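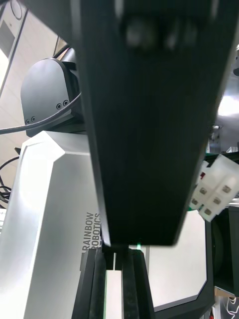 Selon Claltel, qui nous a écrit juste avant les fêtes, le rapport de juillet parlait beaucoup de capteurs et trop peu de ce que le planificateur savait faire avec deux bras. La remarque était juste, et nous avons essayé d'en tenir compte dans les pages qui suivent (vous nous pardonnerez, j'espère, d'être un peu longs sur ce chapitre, car c'est lui qui nous a pris l'automne).

Rapport d'avancement du projet Flitgate, lot logiciel, 19 janvier 2020

Le planificateur bimanuel a été réécrit presque entièrement. L'ancienne version calculait la trajectoire de chaque bras séparément, puis retardait l'un des deux quand elles se croisaient ; c'était sûr, mais d'une lenteur qui nous désolait tous. La nouvelle traite les deux bras ensemble, avec une contrainte de distance entre les pinces, et rend un plan en 800 millisecondes sur notre machine de développement. Nous en sommes très contents ! Il reste des échecs quand la carte est posée près du bord de la table, et nous savons à peu près d'où ils viennent : le modèle de collision du torse est trop généreux et interdit des postures parfaitement praticables.

Côté perception, la localisation de la carte électronique se fait maintenant à partir des caméras de poignet et de la vue fixe. Les câbles souples restent notre grand souci.
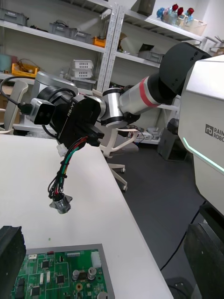

Chez Gilis, on nous a demandé si un simple gabarit mécanique ne réglerait pas la question à moindres frais. Pour une seule référence de carte, sans doute que oui. Mais le cahier des charges en prévoit 17, de formats différents, et c'est bien pour cela que nous tenons à une estimation de pose par logiciel, quitte à y passer encore quelques semaines.

L'outil de relecture des essais, baptisé Jurić, est en service. Il rejoue sur une même ligne de temps les images, les commandes envoyées et les efforts mesurés, et il nous a déjà épargné bien des soirées. Nous y avons versé 158 essais, annotés à la main pour l'instant.

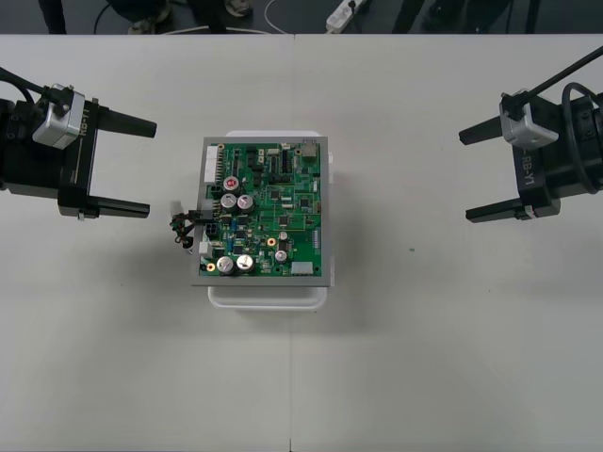 La synchronisation des horloges, en revanche, nous a coûté plus cher que prévu. Un décalage entre la vue fixe et les poignets faussait la fusion dès que les bras bougeaient un peu vite, et nous avons d'abord accusé le calibrage, à tort. Le correctif est en place, les anciens enregistrements sont en cours de reprise.

Pour la prochaine période, nous proposons de resserrer le modèle de collision, puis d'ajouter la détection des câbles au planificateur. Le budget du lot 2 n'appelle pas de modification. Nous aurions seulement besoin de votre accord pour repousser la livraison de la documentation après celle du planificateur, afin de ne pas l'écrire deux fois.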